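Tuning a Gripper Close Check So It Stops Lying to You

Posted 12/4/24 by Suha Smadi 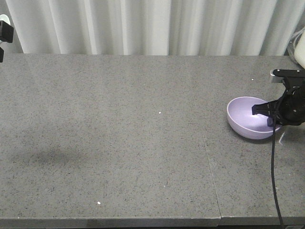 If you have been running pick tasks for a while, you have probably met the false grasp. The planner says the fingers closed, the state machine moves on to "lift," and the arm sails off to the drop point holding a big handful of air. I spent most of a week on this one (with a lot of patient help from Marwan Nasrallah, who wrote the first version of our Pemutent control stack), and I wanted to write the whole thing down while it's still fresh, partly for you and partly for me next spring when I've forgotten all of it.

You'll need a two-finger gripper that reports position and motor current, a control loop you can log from, and an object with a lip or wall the fingers can close on. A shallow bowl is a wonderful test piece, and a rather mean one, as the wall is thin and a near miss looks a lot like a grasp in the numbers.

Step 1. Log before you change anything

I know, I know, everybody wants to go straight to the thresholds. Please don't! Turn on logging for finger position, commanded position and current, all with the same clock, and run your normal pick routine. I collected 163 closes this way and sorted them by hand into held, missed and not sure. Keep the "not sure" pile. It will be the most useful one later on.

Step 2. Find your empty close

Move the arm well clear of everything and close the fingers fully. Do it 8 times at the speed you use in real picks, then write down the final position from each run. On our gripper, fully open reads 1,865 and fully closed reads zero, but the empty closes never landed on quite the same value twice. The spread is your noise floor, and any "did I catch something" test has to sit comfortably above it.

Step 3. Check two things together

Our old check only looked at position. If the fingers stopped short of closed, we called it a grasp, and of course a finger pressing on the side of a bowl stops short too. The new check asks for both of these:

position is above the empty close value plus your margin
current stays above the holding threshold for the full settle window

Set the holding threshold from your "held" pile and start the settle window on the long side. Marwan likes to tighten his right away; I like to leave mine loose for a day or so and see what the logs say. We have agreed to disagree.

Step 4. Add a small lift and ask again

After the check passes, raise the wrist a little, stop, and run the very same check a second time. If it fails, open the fingers, back out along the approach path and go to "retry." Do back out the way you came in! My first version went straight up, and with one finger inside a bowl and one outside, a crooked finger can take the bowl along for the ride.

Step 5. Replay the old logs

Before you let the new check drive the arm, feed it the logs from step 1 and compare its answers with your labels. I keep a little replay script in a folder called zendwood, for reasons lost to time. Look hardest at any miss the check calls a grasp. A false "missed" costs you one retry, which I can live with.

A few odds and ends

If your current reading jumps when the wrist turns, look at the cable routing before you blame the filter. A cable that tugs on the wrist can also throw off your force estimate.

Set your log buffer to at least 1,000 samples per close. Mine was shorter than the settle window, and I lost an afternoon to it.

Save the thresholds per object, with the gripper speed stored beside them. If you change the speed, go back to step 2 and measure the empty close again.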